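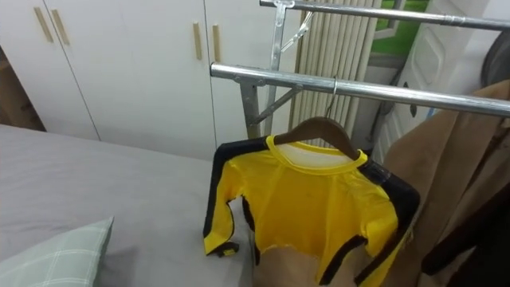 Notebook, finishing bench. January.
Subject: drawer runners on the Tresa chest, wear and replacement. Continues from the moisture notes.

Start, 8:10. Shop at 63 F, which is low for hide glue but fine for everything else today. Chest is on the low trestles with the back off. Carcass is pine, drawer sides are a harder wood, probably birch, drawer bottoms thin pine boards running front to back. Four drawers. Numbering from the top, 1 to 4.

Condition before work

Drawer 1: runs freely. Light polish on the runners, no groove. Leave alone.
Drawer 2: drops at the back left by 2 mm when half open. Runner grooved, drawer side worn to match.
Drawer 3: worst of the four. Left runner grooved 4 mm at the front, tapering to nothing 200 mm back. Lower edge of the drawer side has lost about the same. Front scrapes on the rail and has cut a step in it.
Drawer 4: binds in the last third. No groove to speak of. Side is bowed outward at the back corner and the dovetails there are loose.

Earlier repair on 3: someone glued a strip of softwood to the bottom edge of the right side and never planed it level. It is 1 mm proud at the back. Glue line is brittle and came apart with a thin knife and a little heat. No damage to the original edge underneath.

Runners

Runners are nailed from above into the side boards, two nails each, no glue. On drawer 3 the front nail had rusted through and the runner was held by the groove in the rail and one nail. Pulled both runners on 2 and 3. Nail holes plugged with tapered pine pegs, glued, trimmed flush after an hour.

New runners from beech offcuts, planed to 18 by 32 mm. Beech is harder than the original stock. Onni Aaltonen argued for pine again, on the grounds that a soft runner is cheap to replace and a worn drawer side is not. It is a fair point and I went back and forth on it. Decided on beech for 3 only, where the side is getting a new hardwood strip anyway, and pine for 2, where the original edge stays. Marked the undersides in pencil with the month so the next person can compare.

Fixing is with slotted screws, front hole round, rear hole elongated 5 mm along the length. The side boards have grain running vertically and the runner crosses it, so the board has to be able to move in depth. Gluing the runner full length is what split the left side board on the Biritz cupboard.

Drawer sides

Drawer 3, both lower edges. Procedure as used:

1. Drawer clamped upside down over a board wide enough to support both sides.
2. Worn edge planed straight with the block plane, down to the deepest point of wear and no further. Took 4.5 mm off the left at the front, 3 mm off the right.
3. Birch strip cut oversize, 8 mm thick, grain direction the same as the side.
4. Glued with liquid hide glue, clamped every 100 mm with a caul on top. Left 40 minutes under full pressure, then clamps eased and left on.
5. Overnight cure before planing. Do not rush this at the present shop temperature.
6. Strip planed flush inside and out, then down to final height, checking against drawer 1 with a square.
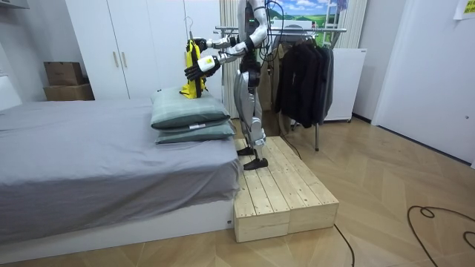 7. Corners of the strip broken with 180 paper. A sharp lower edge cuts into the runner within a season.

Planing went with the grain on the left side and against it on the right for the last hand's width. Turned the drawer and came in from the other end. Some tearout near the back dovetail, scraped out, hardly shows.

Final fit on 3: gap of 1 mm each side, 1.5 mm above the front. Slightly more than I would give in July. The chest goes back into a heated room and the sides will be as narrow now as they get all year.

Drawer 4, back corner

Dovetails opened by hand without steam. Old glue scraped from the pins, cheeks cleaned with a damp rag and a stiff brush. Dry fit closed fully with light clamp pressure, so no shims needed. The bow in the side is 2 mm over the full length and I did not try to take it out. Glued and checked across the diagonals: 1 mm difference, pulled square with a clamp set at a slight angle. Bottom slid in dry as a reference while the corner set. Bottom is not to be glued. It had been, along the back edge, and has a 3 mm shrinkage crack as a result. Crack left open for now, strip to be fitted later.

Wax

Compared two waxes on scrap runners, one pine and one beech, with a short drawer loaded with a bag of sand. The drawer was pulled on the spring scale.

Kawaguchi paste, pine: clearly lower pull than bare wood, slightly sticky for the first few strokes.
Kawaguchi paste, beech: same, no stickiness after buffing.
Plain candle stub, pine: nearly as good as the paste. Leaves crumbs.
Plain candle stub, beech: uneven, needs rubbing in with a block.

Readings on the scale moved around too much to be worth writing down as figures. The pull depends on how straight the handle is drawn. Would need a fixed pull point to do it properly. Paste on the beech, candle on the pine. Nothing on drawer 1.

Front rail under drawer 3

Step in the rail is 1.5 mm deep and 60 mm long. Let in a patch of old pine from the Ukeck box, grain matched as well as the stock allowed. Sides of the patch cut at a slant so the joint line reads less from the front. Color is a shade pale. Will tone with thin shellac after the glue is hard, two coats at most - the rail has a soft sheen and a thick patch will stand out more than a pale one.

Materials

Part number for the slotted screws is 1,542 in the old hardware ledger. Two boxes left. Liquid hide glue bottle is past half and was opened before the summer, so test a drop for stringing before the next job. Beech offcuts nearly gone in that thickness.

Open points

Drawer stops on 2 and 3 need resetting, as the drawers now sit higher and the old stops catch the bottom edge.
Crack in the bottom of drawer 4.
Back board, third from left, has a loose nail.
Lock on drawer 1 turns but does not throw. Not looked at.
Check fit on all four after a week in the warm room before the back goes on.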